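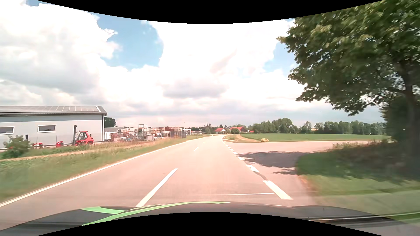 Einführung in die Ortsnamenkunde
Skript zur Sitzung vom 3.12.24
Damian Brunner
Raum 22, Folien und Leseliste wie immer auf Viment

0. Vorbemerkung

Wer letzte Woche gefehlt hat, möge sich die Terminologie von jemandem geben lassen, der leserlich schreibt. Kurz das Nötigste: Ein Siedlungsname besteht in unserem Material meist aus einem Bestimmungswort und einem Grundwort. In Neukirchen ist »neu« das Bestimmungswort und »kirchen« das Grundwort. Bei den -ing-Namen haben wir kein Grundwort, sondern ein Suffix, und ich bitte darum, das in der Klausur auch so hinzuschreiben.

1. Die Volksetymologie und wie man sie überlebt

Jedes Dorf hat eine Geschichte darüber, wie es zu seinem Namen kam. In der Regel kommt darin ein durchreisender Herzog vor, der Durst hatte oder vom Pferd fiel und dabei einen Satz sprach, aus dem sich der Name zwanglos ergibt. Herzöge scheinen im Mittelalter kaum etwas anderes getan zu haben.

Solche Erzählungen sind als Quelle für die Etymologie wertlos und als Quelle für alles andere sehr hübsch. Sie zeigen, dass ein Name undurchsichtig geworden ist und die Leute damit nicht leben wollen. Der Fachausdruck für den sprachlichen Teil des Vorgangs ist Remotivierung: Ein nicht mehr verstandenes Element wird an ein verstandenes angelehnt. Manchmal bleibt das bei der Erzählung, manchmal ändert sich die Schreibung gleich mit. Die Wappen machen es schlimmer. Ein Bär im Wappen beweist, dass jemand beim Entwurf des Wappens an einen Bären gedacht hat.

Arbeitsregel: Immer vom ältesten Beleg ausgehen, nie von der heutigen Form. Wer in der Hausarbeit mit dem Satz »Der Name spricht für sich« beginnt, bekommt sie ungelesen zurück.

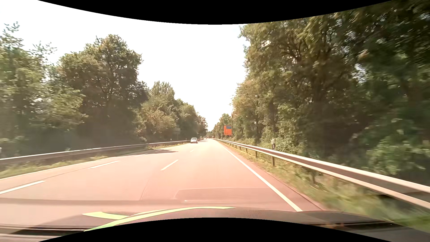 Zum ältesten Beleg gehört allerdings die Frage, wie alt er wirklich ist. Viele frühe Nennungen sind nur in Abschriften überliefert, und Abschreiber waren auch nur Menschen mit kalten Fingern. Man notiert deshalb beides: das Jahr, auf das sich der Text bezieht, und die Zeit, aus der die Handschrift stammt. Üblich ist die Form »Jahr A, Kopie Jahr B«. Liegen dazwischen mehrere Generationen, ist bei der Lautgestalt Vorsicht geboten. Der Kopist schrieb gern so, wie man zu seiner Zeit sprach.

Und noch etwas, das in Festschriften regelmäßig untergeht: Das Jahr der Erstnennung ist kein Gründungsjahr. Es ist das Jahr, in dem der Ort zum ersten Mal Gegenstand von Verwaltung wurde. Gefeiert wird trotzdem, mit Bierzelt.

2. Die wichtigsten Typen im bairischen Raum

a) Namen auf -ing
Althochdeutsch -ing, im Plural -ingas oder -ingun, tritt meist an einen Personennamen und bezeichnet die Leute, die zu dieser Person gehören. Ein Dietrich ergibt, vereinfacht, die Leute des Dietrich und später den Ort, an dem sie wohnen. Wer dieser Dietrich war, wissen wir so gut wie nie. Bitte keine Biografien. Achtung: Es gibt auch unechte -ing-Namen, die erst durch Angleichung in die Gruppe geraten sind. Ohne alte Belege sieht man ihnen das nicht an.

b) Namen auf -heim und -ham
Althochdeutsch heim, Wohnsitz. In weiten Teilen des Bairischen erscheint das Grundwort abgeschwächt als -ham oder nur noch als -am. Die amtliche Schreibung ist der Mundart einmal gefolgt, ein andermal nicht, und ein System dahinter zu suchen hat schon klügere Leute als uns den Feierabend gekostet.

c) Namen auf -kirchen
Durchsichtig, also beliebt. Die Form ist meist ein alter Dativ, »bei der Kirche«. Der Dativ auf die Frage »wo?« ist bei Siedlungsnamen so häufig, dass man eher begründen muss, wenn er fehlt. Nicht durchsichtig ist oft der erste Teil, und genau dort wird in den Hausarbeiten geraten.

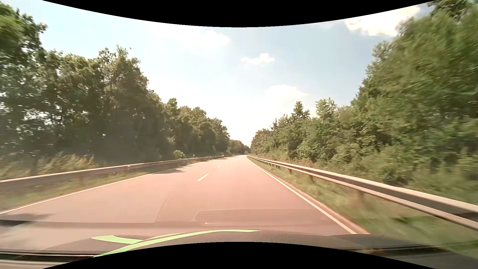

d) Gewässernamen als Siedlungsnamen
Orte auf -bach heißen in der Regel nach dem Bach, an dem sie liegen. Das klingt banal, hat aber eine Folge für die Datierung: Der Gewässername kann deutlich älter sein als die Siedlung. Wer den Namen deutet, hat damit über das Alter der Häuser noch nichts gesagt.

e) Hof- und Mühlennamen
Das Stiefkind des Fachs. Sie stehen selten in den schönen Urkunden und häufig in Steuerlisten, die keiner ediert, weil sie so aufregend sind wie Steuerlisten. Oft steckt der Name eines Besitzers darin, gelegentlich der des Vorvorgängers. Für die Dialektologie sind sie Gold wert, denn die Schreiber haben hier nach Gehör notiert.

3. Zusätze zur Unterscheidung

Das Mittelalter hatte keine Postleitzahlen und benannte ungeniert mehrfach. Solange der nächste gleichnamige Ort weit genug weg war, störte das nur Fuhrleute. Später kamen Zusätze: Ober- und Unter-, Alt- und Neu-, Groß- und Klein-, dazu die Lage an einem Fluss. »Ober-« bezieht sich häufig auf den Flusslauf, gelegentlich auf die Höhe, und die Bewohner von Unter- haben dazu immer eine eigene Meinung.
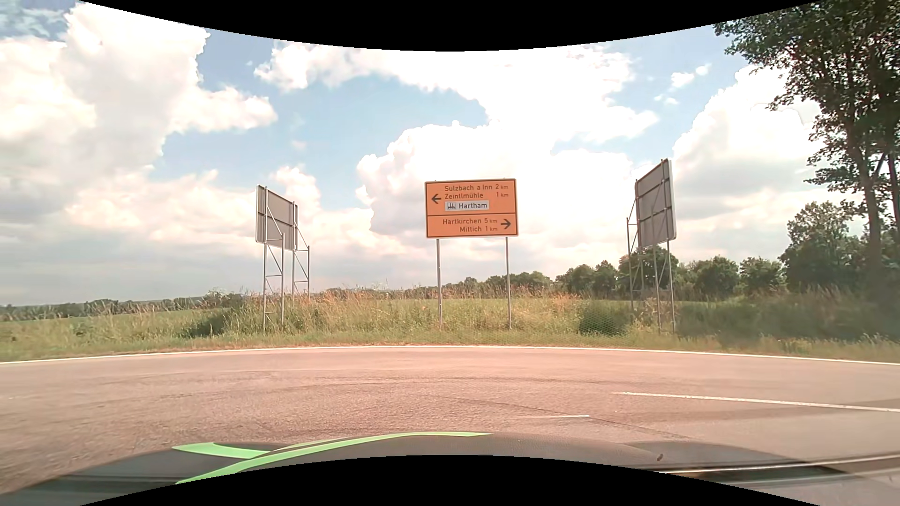

4. Übung: Erkeck und Handen

Auf Viment liegt die Belegsammlung zu zwei Ortsnamen aus meinem eigenen Zettelkasten, rund 300 Nennungen, davon viele doppelt. Bearbeiten Sie in Gruppen zu viert einen der beiden.

Zu Erkeck: Prüfen Sie, ob der zweite Teil zu »Eck« gehört oder erst spät daran angelehnt wurde. Die gängige Erklärung aus der Heimatliteratur enthält einen Herzog.

Zu Handen: Erklären Sie die Endung. Die Deutung »von den Händen« dürfen Sie zitieren, aber nur in der Fußnote.

Vorgehen:
Belege chronologisch ordnen, Original und Kopie getrennt.
Die mundartliche Aussprache in Lautschrift daneben setzen. Wer keine Lautschrift kann, lernt sie bis nächste Woche.
Lautentwicklung vom ältesten Beleg bis heute skizzieren.
Erst danach deuten.

Umfang höchstens fünf Seiten. Schriftgröße 9 gilt als Geständnis.

5. Organisatorisches

Die Klausur kann im Mai wiederholt werden, Anmeldung über das Sekretariat. Hilfsmittel sind keine zugelassen, auch nicht die Wanderkarte.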